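We use cookies to keep your cart working and to see which pages get read. Accept / Manage settings

Pliltine Matte Furniture Paint

OK, so this is the paint I get the most mail about, and I've finally rewritten the page because the old one was a mess (two price lists, one of them wrong for months). Pliltine is the water-based matte paint made by Cinitz, and it's what I use on nearly everything that comes through my workshop: dressers, kitchen chairs, bookcases, the odd bed frame. I started selling it after using it on my own stuff for a couple of years and running out of it constantly!

It's a true matte. If you've bought something labeled matte before and ended up with a dresser that glowed like a bathroom wall, I know the feeling, and you won't get that with this one. It goes on a little thicker than the paint you'd put on a wall, and it levels out nicely if you leave it alone. Please leave it alone. Going back over a patch that's started to set is how you get drag marks, and I still do it myself when I'm tired and should have gone in for dinner.

Colors

I keep four in stock. Kultby is the dark gray and my best seller by a mile. Entwistle is a warm off-white, a bit like the inside of an almond, and it's lovely on old pine. Then there's a dusty green called Marsh and a plain black. Cinitz makes other colors and I can order them in, but it takes a while and I need you to want a full can.

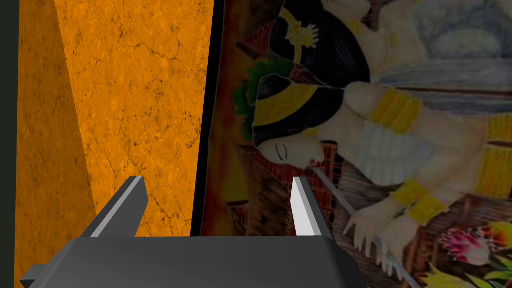
Choosing a dark gray is harder than choosing almost any other color, and I've talked plenty of people through it by email. Some grays go blue the minute you put them next to a window, and some turn brown under a warm lamp, so paint a scrap board and carry it around the house for a day before you commit. Think about your edges too. A smooth matte dark gray like the one in the picture hides a lot on the flat parts, but look at how the slanted top edge on the left picks up a light gray highlight, and how there's a slightly lighter band along the upper rim. Your furniture will do the same. Anywhere the surface changes direction, a dark paint shows it off, so if your tabletop has a ragged edge, sand it and soften the corners a touch before you open the can.

Getting the piece ready

Wash it first. I use warm water with a squirt of dish soap, then plain water, then I let it dry overnight. After that, sand with 200 grit until the old shine is gone. You don't need bare wood! You're only giving the paint something to hold on to. Wipe off the dust with a damp cloth, and do the insides of the corners with a dry brush, where the dust loves to hide.

Old orange-looking varnish and anything with knots will need a primer, or you'll see yellow stains coming up through the Entwistle and you'll be writing me a sad email. Under Kultby and the black you can usually get away without it, though I'd still spot-prime the knots.

Putting it on

Stir, don't shake. Use a decent synthetic brush for legs and trim and a small foam roller for the big flat bits. Two coats for most things, three if you're covering a dark piece with Entwistle. Leave four hours between coats, longer if your garage is chilly — mine is hopeless from November on, so I move everything into the back hall and annoy my family.

It feels dry pretty fast, but give it 7 days before you put anything heavy on it. I once put a lamp down on day two and peeled off a perfect circle. Very neat circle, very annoying.

Do you need a topcoat?

On a bookcase or a bed frame, I skip it. On a kitchen table or a desk, yes, use the Cinitz clear matte, two thin coats. It does change the look a tiny bit, a hair less chalky, so try it on your scrap board. Don't use furniture polish on a matte paint, ever. It leaves shiny patches and I don't know a good way to get them out (if you do, write to me!).

Sizes

The small can is enough for a pair of nightstands or a chair or two. The large one will see you through a big dresser with some left for touch-ups. I also do a 100 ml tester in all four colors, and I'd really rather you bought one of those first than guessed from a screen, mine included.

Shipping

Orders go out in the morning, usually the day after you place them. I don't ship in a hard freeze, as frozen paint turns to cottage cheese, so winter orders might wait for a milder spell. Dented lid? Send me a photo and I'll replace the can. Unopened cans can come back within a month, and testers can't.

Add a foam roller to your order if you don't have one. They're cheap and I always run out halfway through a job.

Share this page: 200 shares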